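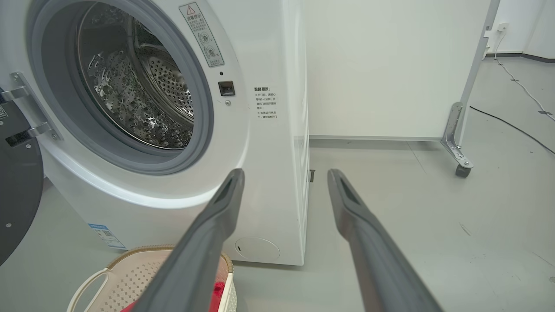
Project report: six weeks with the Kerko starter kit

When our instructor handed out the list of project topics, I picked the Kerko because it had the word "laundry" next to it and I figured I already knew how to do laundry. My partner Pushpa Bhatia picked it because she wanted to work with a wrist camera. She was better prepared than I was.

The Kerko is a teaching kit sold by a small company called Meltau. You get a two-finger gripper, a little camera that mounts right behind it, the cables, and a license for their training software, which is named Rulteck for reasons I never found out. You supply the arm. Our job was to review the kit the way a buyer would and say if the department should order more of them for August.

Setup

The box says you can be up and running in 30 minutes. We needed most of an afternoon, and a good part of that was my fault (I put the mounting plate on backward and then defended my choice for way too long). The printed guide is short and the drawings are tiny. The online version is much better, so go straight there!

Once the camera was talking to the laptop, things got fun. You guide the arm by hand through a task, Rulteck records what the camera sees and how the fingers move, and after enough tries you train a model on it and let the arm have a go by itself.

The task

We chose loading a front-loading washer from a laundry basket. It sounds easy until you think about what cloth does. It folds over on itself, it hides its own edges, and it's a different shape every time you drop it. The washer opening is hard in its own way, with the rubber gasket around the rim and a shiny drum behind it. The drum is full of little holes and bumps that throw bright spots at the camera, and we spent a long time in the exposure menu over that.

We recorded 48 demonstrations. Pushpa did the smooth ones. Mine had a lot of hovering in them, and I'm pretty sure the model learned to hover from me.

How it went

We ran 20 test loads with one piece of cloth each. The arm got the cloth all the way into the drum on 13 of them. On four it left a corner hanging over the gasket, and on the other three it never got a good grip in the first place. I was hoping for better, but Pushpa pointed out that we had changed the basket position between tests, and the guide says pretty clearly to keep it fixed for a first project.

What I liked

The long, tapered fingers are great for reaching down into a basket. The camera view is really useful too – you get both fingertips and the thing they're heading for, so when a grab goes wrong you can play it back and spot the moment. And Meltau's support desk answered our emails the same day, both times.

What I didn't

The price is 600 dollars and that doesn't include a spare camera cable, even though ours got flaky by week four. Rulteck also loses your labels if you rename a project folder. We lost an evening to that one.

Would we buy it?

Yes, with a spare cable in the same order. Pushpa would also like to compare it with the Mittal gripper before the department spends real money, and I agree with her, mostly. Our recordings and settings are in the shared course folder under "washer," and the good runs are the ones with her initials on them.

This site uses cookies to remember your settings. By continuing to browse you agree to our use of cookies. Accept | Manage preferences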